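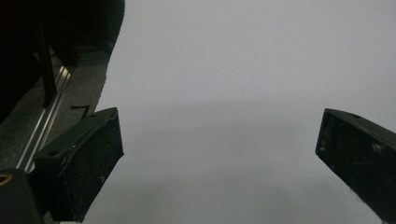
It is still only copying, and I do not see why we should call it teaching, wrote Behrouz Sharifi under my last column, and he added that a parrot also does not know what it says. I have read his comment many times, because half of me agrees with it. The other half has spent much of August with two grippers in the hands, and that half wants to answer.

Copying with a robot: is it worth our hands?

By Dragica Kneževič
August
7 min read

Search articles Search Clear

Let me first say what kind of copying I mean. There are two usual ways to show a robot a task. In the first, you sit at some distance and steer the arm with a controller or with a second arm, and the robot does the movement while you watch it. In the second, you leave the robot out completely. You take a gripper in each hand, the same sort of jaws that the robot will have, and you do the task yourself. The movement is recorded and the robot must learn from it later.

I began with the first way. At Jillton, where I learned it, we had a pair of arms with the name Rosa, and I was very proud when I could steer them without hitting the table. But I must admit that my work with Rosa was not natural. I waited for the arm, the arm waited for me, and between us there was always a small delay which made me nervous. When I look at those recordings now, I see a person who is afraid. If the robot learned anything from me, it learned to hesitate.

With grippers in the hand this fear goes away quickly. You feel the weight of the thing. When a handle knocks against metal, you feel the knock in your wrist and you correct it before you have thought about it. I believe this correction is the most valuable part of the recording, and remote control loses much of it.
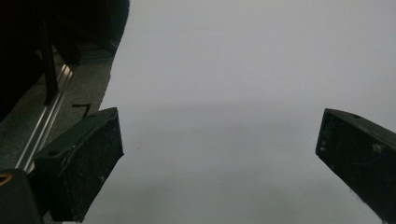
What the hand knows and cannot say

My strongest argument against Behrouz is a simple one. Try to write down, in words, how you take a spatula from a hook. I tried, and I filled a page and stopped. You lift, yes, but how high? You must go up enough to clear the small tip of the hook, and then a little towards yourself, and the handle wants to turn in your grip. If you lift too far, you push against the next hook. I have done this all my life and never once explained it to anyone. My mother did not explain it to me either.

So when people say that showing is a lazy method, and that a proper engineer would write down the rules, I ask them for the rules. Kourosh Pakzad, with whom I argue often, says the rules exist and we only have not looked hard enough. Perhaps. But meanwhile the kitchen is full of spatulas, and a person can show the movement in a few seconds.

I do not want to make it sound easy. To work with two jaws where you used to have ten fingers is humbling. For the first days I felt like a child in winter gloves. Things which I would roll between thumb and finger must now be pinched flat, and you have to plan where each hand will be before the other one arrives. After 3,000 repetitions (this was our total for one group of tasks, shared between six people) I noticed that I had begun to reach for my cup at home with two stiff fingers.

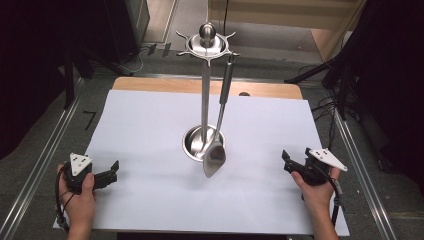
Where Behrouz is right

Now I come to the half of me that agrees. A demonstration carries everything, also what is bad in it. I am right-handed, I am not tall, and I get impatient before lunch. All this goes into the recording together with the spatula. Gijs Dewulf once put my recordings next to his own and said that he could tell us apart by the wrists alone. He meant it as a compliment, I think, but it worried me. Which of us should the robot become?

The usual answer is to collect from many people, and then the differences will become smooth. I accept this only partly. If everybody in the group has learned from the same colleague, they will all have the same bad habit, and more recordings will only make the habit stronger. I would prefer fewer repetitions and more kinds of people: someone older, someone left-handed, someone who cooks for a living and holds a spatula as I never will.

I would also like us to keep our mistakes. In many projects, when a person drops the object, the recording is thrown away and only the beautiful ones stay. But a robot that has seen only success has no idea what to do when the handle slips. A parrot, to use the example of Behrouz, does not pick up a word that it dropped. If we show also the slip and the recovery, I think we are a step further than the parrot.

And one more thing, about the people who do the showing. In reports we are often called "operators", if we are mentioned at all. When Esmaeil Mazandarani trained me on the hand grippers, he corrected the position of my elbows for a whole morning, and I am sure that his patience is somewhere in what the machine does today. It should be written down whose hands these were, at least in the way a film shows the names at the end.

I will go on calling it teaching, then, with some doubt. Behrouz is welcome to come and hang up a spatula with us, and I will hold his coat.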